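**Unit 6 handout: Evaluating a gripper kit for soft goods**

Reading for this unit: the Betero kit manual, chapters 2 to 4, and the price sheet on the course page. Bring both to lab.

## What is on offer

Betero sells a two-finger gripper kit aimed at small laundries, textile sorters and school labs. The kit fits the arm we use, the Girulport bench arm, through an adapter plate that ships in the box. Betero also sells a setup service, where a technician does the mounting and the first calibration on site. We did not buy the service. Part of this unit is to decide whether a small shop should.

The base kit contains:

- the gripper body and two straight fingers
- the wrist camera and its bracket
- the adapter plate and screws
- a control box with one power cable and one data cable
- a license for the Tandau control software, good for one arm

Spare fingers, a second camera and the padded tips are extra. The padded tips are listed as "recommended for delicate items" in the manual, but the price sheet puts them under accessories, so check which package a quote refers to before comparing it with anything else.

## Prices used in this unit

| Item | Price in dollars |
|---|---|
| Base kit | 757 |
| Base kit, school price | 700 |
| On-site setup | 550 |

Use the school price only in Problem 1. Everywhere else, assume you are a commercial buyer. Shipping and tax are left out of all problems.

Note that the setup service costs nearly as much as the hardware. A buyer who takes both pays 1,307 dollars before the arm is counted. Students last June often forgot the arm entirely and reported the kit as a complete system. A gripper kit needs an arm, a table, a power supply and someone to look after it.

## Why we test with socks

Socks are cheap, and they cover several of the problems that come up with soft goods. A sock has no fixed shape. It can lie flat, twist or fold over itself, and the same item can look quite different from one attempt to the next. The knit stretches, so closing the fingers on it does not tell you how far the rest of the item will move.

The grasp point matters more than it does with a box or a bottle. A ribbed band is usually thicker than the fabric next to it and gives the fingers more to hold. A grasp in the middle of a long, thin section may hold just as firmly, but the two ends hang down and can catch on whatever is next to them.

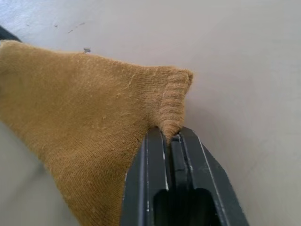 Width is the other thing to watch. The finger gap is set in software, and the default in Tandau was chosen for rigid parts. For thin fabric, a wide starting gap wastes time. For a folded or bunched item, a narrow one pushes the fabric away before the fingers can close on it. Start from the manual's fabric setting and change one value at a time.

Grip force is set separately. Too little and the item slides out during the lift. Too much can mark or stretch the knit, and the manual is vague on where that begins. It says to "adjust to the material." For a product sold to laundries, this is thin guidance, and you should say so in your review if you agree.

## What to look at in a review

**Grasp.** Does the gripper take hold of one item, and does it hold where you meant it to? Write down the intended grasp point before each attempt. If you write it down afterward, you will tend to accept whatever point the gripper found.

**Lift and release.** A grasp is scored separately from a lift. An item can be pinched well and still be lost on the way up. Release is scored on its own as well, as fabric sometimes clings to one finger after the gripper opens.

**View from the wrist camera.** The camera moves with the gripper, so the fingers take up part of the view. Check whether the operator can tell a single layer from a folded one without leaning over to look at the table. If you need a second view, the price of the second camera belongs in your cost section.

**Lint.** Knit fabric sheds. Wipe the fingers and the camera window at the start of your session and note in the log when you wipe them again. The manual gives a cleaning interval for the hinge – page 31 – but none for the finger surfaces.

**Documentation.** Follow the manual exactly on your first run, including any step you think is wrong. Mark the steps where you had to guess.

## A second product for comparison

The Nishad suction head is the usual alternative at this price level. It does well on film and coated fabric. Open knits let air through, and suction drops off quickly on them. Do not conclude from this that fingers are better for all textiles. The comparison table in your report should have a row for each type of fabric, with blank cells where you have no results.

## Problems

1. A school buys two base kits at the school price and no setup service. What does it pay? How much does it save compared with the standard price?
2. A laundry can mount the kit itself, but it would take a worker off other tasks for two days. At what daily cost does the setup service pay for itself?
3. List three settings you would record before each grasp attempt. For each one, say what you would expect to see if it were set too high.
4. Rewrite the manual's paragraph on grip force so that a new operator could follow it. One page at most.

Reports are due at the start of the next unit. Attach the log sheet, including failed attempts.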